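Apr 6, 2018
Bench notes, cloth folding, two-arm cell

Continuing from the last entry. Gorazd has the other machine for the Risow demo so everything below ran on the old one with the slow disk. Logging might be dropping messages again, see further down.

State at start: planner branch merged, Danica's new corner detector in but not default. Gripper calibration from last week still in the config. Did not redo it. Should have (see below).

Goal for the day: get both arms to a two-point grasp on the triangle cloth without one of them stopping to wait for the other. Until now the left goes, waits, right goes, waits, then both lift. Looks terrible and takes forever. Tavion wants them to leave together and arrive together.

First thing, the timing. Each arm has its own control loop and its own clock, and I had been assuming the two loops started on the same tick. They don't. The right one comes up late by whatever the serial bus feels like on that boot. So a "synchronized" trajectory was two trajectories with the same length and different start times. Wrote a small start barrier: both loops report ready, the coordinator picks a start time a bit in the future, both sleep until then. Crude. Works well enough that I stopped seeing the offset in the plots, moved on.

Boris asked why not run both arms from one loop. Because the bus read for one arm blocks the other and the whole loop rate drops. Tried it in the winter, notes are in the old book. He's right that it would be cleaner. Not today.

Second thing, arm-to-arm clearance. The collision check treats every link as a straight capsule. The links are curved. So the planner thinks there's room inside the bend and there isn't, or thinks the outside of the bend is free when it's full of arm. Fattened the capsules on the forearm links as a stopgap. Now it refuses some poses that are clearly fine, especially when both grippers go to the far side of the table and the cloth edge is short. Ákos has a script from the Milošević job that splits a curved link into a chain of small spheres from the mesh. Asked him for it. He says it's ugly but it runs.

Cables still not in the collision model at all. I keep writing this down. They make a loop over each gripper and the planner has no idea. For now there's a wrist rotation limit in the config that I picked by eye. Leave it alone until somebody does it right.

Third, perception. Danica's detector gives three corners and a score for each. Old one gave whatever the contour approximation spat out, which on a wrinkled cloth was often four or five "corners", and the extra ones were folds. New one much better on wrinkles. Weak spot is the color threshold in front of it. Anything beige that lies on the cloth punches a hole in the mask, and then the mask has an inside edge, and the detector will happily put a corner on the inside edge. Fixed by filling holes before the contour step. If the thing sticks out past the cloth edge the fill doesn't help, so that case is still open.

Also bright spots. A small glare spot on the cloth saturates and drops out of the mask the same way. Hole fill covers that too. Two bugs, one fix, fine.

Depth at the corners is bad. Cloth is nearly flush with the table and the corner estimate jumps between cloth height and table height from one reading to the next. I now ignore measured depth at the corner and use the table plane plus a fixed offset. Set the offset to 2 mm. Works flat. Will be wrong the moment a corner is already folded up on itself, Danica says she can flag that from the contour angle. TODO her.

Ran the pair grasp after all that.
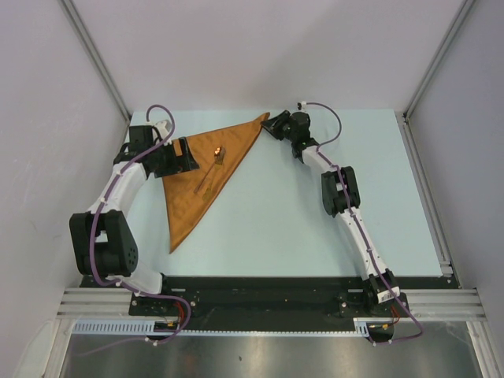 Pair grasp, top edge. Right gripper has its corner slightly off the table, left jaw resting on the cloth.

Looked at the logs for the left side because of that. The commanded height on the left is higher than on the right, at the same table plane. So either the base transform for the left arm is tilted a little or the gripper offset is stale. Swapped in the gripper offset from before the last calibration and the difference got smaller but didn't go away. So probably both. This is where I should have recalibrated in the morning and didn't.

Recalibrated now. Touch-off on the table with each gripper, points spread over the whole reach this time, not just the middle. Plane fit per arm, then compared the planes. They disagreed by a tilt that adds up toward the back of the table, matches what I saw. Put the corrected transform in the config as a new file, old one kept with the suffix _old2 (yes I know).

After recal the heights agree. Did a batch of 10 pair grasps, same cloth, me rumpling it by hand between runs. Most OK. The misses were all the same kind: gripper closes, command says closed, nothing in it. The coordinator believes the command and lifts.

So, fourth thing. Grasp check. There's no sensor in the jaw, only the servo position and current. Closed on nothing and closed on one layer of cloth are almost the same position. Current is a bit different, but noisy. Averaged the current over the last part of the close and compared it against an empty close taken at startup. Separates pretty well when the servo is warm. Cold it drifts, so the startup baseline goes bad after a while. Options:

- take a fresh empty close before every grasp (slow, but simple)
- baseline per temperature, servo reports its own temp
- look at the cloth with the camera after a small lift and see if the corner moved

Tavion votes for the camera. I think camera plus the cheap current check, and only lift all the way if they agree. Put the small lift in as its own state in the state machine, so there is somewhere to hang the check. States are now: home, approach, descend, close, small_lift, verify, lift, fold, release. verify currently returns true always. DO NOT forget this.

Retry logic: if one side fails and the other holds, what does the good side do? Right now it lets go too and both go home. Wasteful, but if the good side keeps holding then the corner detector sees a cloth that's pulled up on one end and the flat-table assumption above is broken. Leave it as both release. Boris wants the good arm to hold and the detector to run on just the other half. Maybe later, when depth isn't a lie.

Logging. Bag from the batch has 207 dropped joint messages on the right arm and hardly any on the left. Thought it was the bus again. No, it's the writer: the queue for the right arm topic was declared with size 10 from some copy and paste, the left had 1000. Both 1000 now. Annoying, because that means the right side plots from the last few entries have gaps and I've been reading the straight lines between points as smooth motion. Some of what I wrote about the right arm being "nicer" may be nonsense.

Note for whoever reads the older plots: check message count first.

Small tooling stuff, in the order it annoyed me:

The launch script takes the port names by the order they come up, so after a reboot left and right can be swapped. Happened once today, stopped it before anything moved. Changed it to look up each arm by its serial number instead and to refuse to start if either is missing. Please don't put the old script back.

Viewer now draws both planned paths with the time marked along them, so you can see if the arms are near each other at the same moment and not just in the same place. Should have had this a month ago. Found one crossing at once, approach from home when the cloth lies far to the left: the right arm swings in early over the middle while the left is still on its way out. Not a collision but closer than I like. Added a via point for the right arm.

Speed limit is still at the low setting. Gorazd asked if we can turn it up for the Bunstead people. Not before verify does something real.

Tried the planner with Ákos's sphere script late in the afternoon, he sent it over. Takes the mesh, spits out spheres, needs a radius. First try too coarse and it was worse than my fat capsules. Finer radius and the planner got its far poses back, planning time went up but still OK for us, roughly double. There's a hard coded path in it to somebody's home folder at Flakunbridge, removed. Kept the fat capsules as a fallback flag.

Ran the far-edge case again with the spheres. Plans found where it refused before lunch. Did not run it on the arms at full reach yet, only in the viewer.

Open:
- verify state, real check (me, with Tavion on the camera half)
- corner folded on itself, flag from contour (Danica)
- mask when something sticks out past the cloth edge
- cables in collision model. again
- base tilt: find out if it's the mounting or just bad numbers. Put a level on the plate
- redo right arm plots with full queue
- tell Gorazd about the port lookup before he pulls onto the demo machine, his config still has the old names

Config used for the batch is committed, branch pair_sync. Bags are on the slow disk, not backed up yet, will copy them overnite if the share comes back.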